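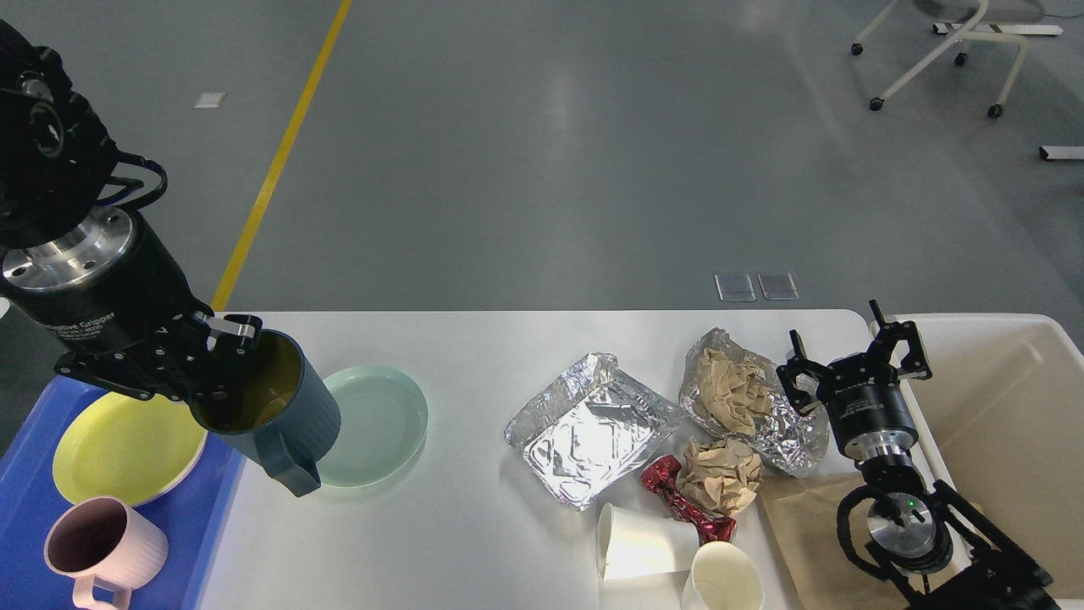
Teal pitcher and blue tray.

Notes on soaking feed for an old gelding
12 May 2021

Trulto is down to a handful of working molars, and the dentist's advice at the last visit was to stop relying on long-stem hay. He still picks at it, rolls it into wads and drops them along the fence line. The calories have to come from something he can swallow without grinding.

I have changed his ration over to soaked fibre. The base is 900 grams of hay cubes per feed, dry weight, plus 500 grams of unmolassed beet pulp shreds. He gets 3 feeds a day. I weigh everything on a kitchen scale. Scoops are useless for this, as a scoop of cubes and a scoop of shreds differ considerably in mass.

Water goes in at 2 parts to one by weight as a starting point, and I top it up if the centre of a cube still resists a thumb. Cubes vary between batches. The last lot from the Rondurholm feed store was noticeably denser than the one before and needed most of the night in cold water. Warm water shortens the soak considerably, but in June I will not be leaving warm mash out in the feed room until supper. It sours, and he refuses it once it smells.

The beet pulp is soaked in its own bucket. Mixed in with the cubes it takes up the free water first and the cubes stay hard in the middle, a poor result for a horse that choked in his previous home. Drain the pulp, break up the cubes by hand, then combine. Salt and the vitamin premix go in last, after draining, otherwise a portion of both ends up on the gravel.

Changeover was gradual. I replaced a small share of the old ration every few days and watched the manure. It loosened slightly in the second week and then firmed up again. Weight tape readings go in the barn book on the same morning each week, before feeding, with the tape in the same hole of the girth groove as near as I can manage. The tape is not accurate in absolute terms, but it is consistent enough to show a trend, and the trend is upward.

Bucket hygiene matters more than I had allowed for. Residue in the seam at the bottom ferments quickly. I scrub with a stiff brush and plain water, turn the buckets upside down on the rail and keep two sets in rotation.

Vimico, the mare in the next paddock, has worked out that the mash is better than her hay and stands at the rails through every feed. They are now separated until he finishes. He is slow, and she is not polite.

The Liyanage rug he wore last winter has gone at the shoulder again. I will patch it this month and write up the stitching separately, along with the colour-matched thread that turned out to be neither.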